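Print this section
E-mail this section

4. Keeping the parts apart: what the burger layout does and does not show

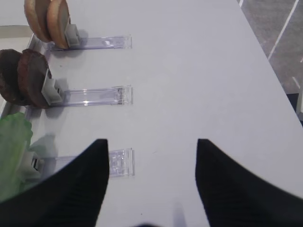 Claims for the sorted layout have grown faster than the evidence for it. The idea, as set out in the Plingate handbook and repeated in most of the training notes we collected, is that a sandwich or burger goes together more quickly and with fewer mistakes if each kind of part has a place of its own and is held in a way that lets it be taken without touching its neighbours. We do not doubt that this is tidy. We doubt that tidiness has been shown to do the work claimed for it. In the layout used for our play-food sets (Figure 4), the bun pieces and the patties are held by grey clips on separate clear holders, with the patties standing on edge, and a person who had never heard of the handbook would still see which was which. The colours alone, tan against dark brown, would tell them. Whether the holders add anything to that is the question of this section.

Figure 4. Part of the sorted layout, with bun pieces and patties in clips on clear holders.

4.1 What is being claimed

Three separate claims tend to be run together. The first is that a builder finds the right part sooner. The second is that a builder takes only one part at a time. The third is that the order of the holders on the table teaches the order of the build. Siqueira's training notes move from the first to the third within a single paragraph, and the pooled score they recommend makes it impossible to pull them apart afterwards. A builder who finds the bun at once but then puts it on too early gets the same mark as one who hunts for it and puts it on correctly. We scored the three separately, which made the tables longer and the results a good deal less impressive.

4.2 Finding the part

We logged 3,000 builds, half from the sorted layout and half from a shallow tray holding the same parts in a heap. Builders were told the order of the stack before each build and could ask for it again. Searching was faster from the sorted layout in the first few builds of a session. After that the difference shrank, and in the last part of each session we could not tell the two apart with any confidence. People learn a tray. They learn it even when it is messy, provided nobody stirs it between turns, and in our sessions it was refilled by hand in much the same way each time. A study that stirred the tray might find a larger effect, though it would then be a study of stirring.

It also matters how many kinds of part are in play. With 4 kinds the layouts were close from the start. With 6 the sorted one had a clear early lead. The handbook gives its advice without regard to number, and the examples it leans on all have long ingredient lists – the very case in which any sort of order would be expected to help.

4.3 Taking one at a time

Holding the parts upright has more going for it. A disc lying flat on a table is awkward to pick up by its rim, and two discs lying one on the other are easily taken as a pair. Stood on edge, each shows a good part of its rim and can be pinched across its thickness. We recorded 185 double picks in all, and most of them came from the tray. We take this as the one firm result in favour of the layout.

Even so, it is a result about posture and says little about sorting. We ran a small further check in which the parts stood upright in clips but were mixed, so that a bun piece might share a clip with a patty. Double picks stayed low. If the aim is to stop people picking up two patties, it is the standing up that matters, and a cheap rack would probably do as well as the Savow holders that the notes recommend. We have not tested a cheap rack.

Clips bring a fault of their own. Where two parts share one, the nearer partly hides the farther, and a builder looking from the front may think there is only one left. Several of our builders stopped and asked for more buns when there was still one in the clip. These pauses were counted as searching time, perhaps wrongly. Moving them to a heading of their own would narrow the gap between the layouts a little further in one table and widen it in another, and we have left them where they were.

4.4 Teaching the order

We found no support for the third claim. Builders who had worked only from the sorted layout were asked on the following Friday to give the order of the stack from memory, and they did no better than those who had worked from the tray. This should not surprise anyone. The same bun holder serves the bottom of the burger and the top of it, so a builder reading along the holders in turn would be led astray at one end or the other. The Flinov variant gets round this by giving the two halves separate holders. It has been tried with very small groups, and the report does not say how the groups were made up.

4.5 Limits

Our parts were play food. They do not drip, stick or break, and they keep their shape when squeezed, so nothing above should be carried over to a working kitchen without a fresh test. Our builders were also seated, with everything within reach, and a layout that spreads along a counter may cost more in walking than it saves in looking. The handbook is silent on reach. We would want that measured before any kitchen paid for a set of holders, and the tray should be kept in the comparison when it is.

Print this section
E-mail this section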